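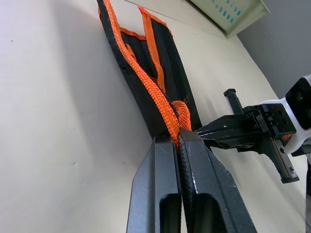
Check the stitching first, Orla Egan told me, before you even look at the price. She has been buying secondhand packs and harnesses longer than I've owned a decent pair of boots, and she wasn't impressed with my hall closet. Fair enough.

So, February, the annual gear clear-out. Everything with a strap gets dragged into the light. Black padding, orange mesh, a few frayed dark threads near a fold. Threads are where it starts. Pull gently. If more comes, it goes in the mending pile. If not, snip it and move on.

Mesh is trickier than plain webbing. Fuzzy edges I can live with - torn openings I can't. Run it flat between finger and thumb, the whole length, and slow down wherever it bunches up. Grit sits in the folds. An old toothbrush gets most of it, lukewarm water gets the rest. No dryer, ever. I lost a good Jusau shoulder strap that way and teh padding never came back.

Colm Gilmartin at the McGrath repair counter in Skallthorpe charges by the seam and had 167 items through last winter. Mostly straps, he says. Mostly things people could of caught in October. He'll match thread if you ask, orange included, but ask early. By spring the shelf behind him is full.

Padding next. Squeeze along the rim, feel for flat spots. Then wipe down, hang up by the strongest loop, door open. Two days at my place, longer if it rains.

Mine are still hanging. Four to the mending pile, one to Colm.

Last updated: February

Related
Is a rain cover worth the money?
Skallthorpe to the coast with one bag
Thread, wax, needles: the small repair kit

Contact us | Copyright Iririx | Back to top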